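How to Look After a Tile Floor Without Wearing Yourself Out

When we moved into the house in Pollville, I inherited a great deal of tile and no idea what to do with it. I mopped it every single evening, and it looked worse every week! My neighbor Barry Furnival finally took pity on me and explained that I was mostly pushing dirt around in soapy water. What follows is the routine I settled on after that, and it has served me well ever since.

Step 1: Sweep first, and sweep dry
Grit is what scratches a glaze, so get it up before any water goes down. Start at the wall farthest from the door and use short, overlapping strokes, keeping the bristles on the floor as you go (flicking them up at the end just sends the dust back where it came from). A long handle and an upright dustpan will save your back.

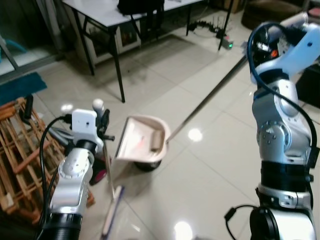
Step 2: Gather as you go
I used to make one grand pile in the middle of the kitchen, and then somebody would walk through it. Now I stop every few feet and sweep into the pan – small piles, often emptied. That last thin line of dust never wants to go in, so pull the pan back an inch and sweep again, or pick it up with a damp paper towel.
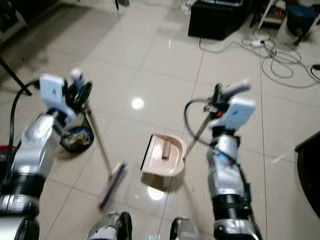
Step 3: Mix a weak cleaner
Put 2 tablespoons of plain dish soap in a gallon of warm water and stop there. More soap leaves a film, and the film is what makes tile look gray. Please keep vinegar away from natural stone and from your grout, however much your aunt swears by it.

Step 4: Mop in sections and rinse
Wring the mop until it hardly drips. Do a patch you can reach without stepping, then go over it with clean water before you move along. Change the rinse water when it turns cloudy. For dark grout lines, an old toothbrush and a baking soda paste work nicely – give it 16 minutes (I set the oven timer) and wipe it up.

Step 5: Dry and buff
Go over everything with a soft towel, and you'll be amazed at the shine!

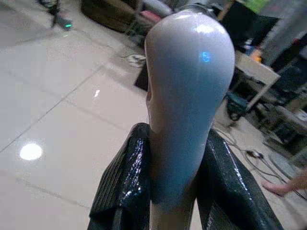 Smooth and glossy, with a bright highlight across the top.

Leave the rugs rolled up until the grout feels dry to your fingertips.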